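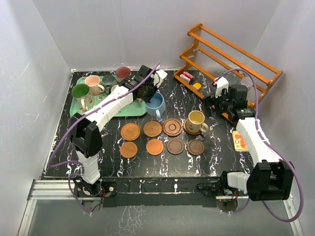 Light blue mug, mint-green tray, marbled black tabletop.

February 23, 2019

OK, short thread about the "one good mug" advice, because I've now seen it shared by half the people I follow and I don't buy it.

The claim, if you missed it: get rid of all your mugs, keep one you love, and your kitchen and your mornings get calmer. The Gornura newsletter ran it in November and it has been going around ever since.

First question. Who washes the one mug? I drink 4 coffees on a workday. Under this system I'm at the sink 4 times. My mornings do not sound calmer.

Second. What happens when someone comes over? The newsletter says guests "appreciate a simple glass." Have you ever held hot tea in a simple glass? I have, at a very tasteful apartment in Gindidholm, and I put it down fast.

Third, and this is the part that bugs me. Scroll to the bottom of the piece and there's a link to buy the one good mug. From Meireles. So step one is throw out the mugs you own and step two is buy a mug. Hmm.

I'm told it "keeps coffee warm longer." Longer than what? They don't say. Any mug keeps coffee warm longer than a soup bowl.

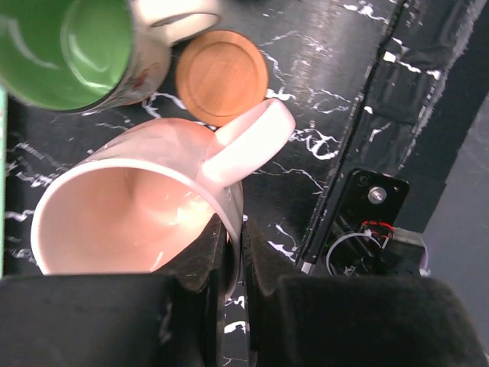 Pink mug on its side. Glossy on the inside too.

Somebody replied that clutter causes stress and there are studies. Maybe so! I'd like to see the one about mugs. I asked for a link and got a heart emoji.

I did try it, to be fair. Boxed up everything but 2 and lasted until the dishwasher was half full and both of them were in it. Drank my coffee out of a measuring cup. It has a spout — not terrible, if I'm being generous.

Also, where do the old mugs go? "Donate them," sure. I stopped by the thrift place on Umport and the mug shelf was packed solid. They did not look thrilled to see my box.

If you have 100 mugs, fine, lose a few. If you have a normal cupboard and the door closes, I think you can leave it alone.

Replies are open if you've kept this up for more than a month. I want to know about the tea.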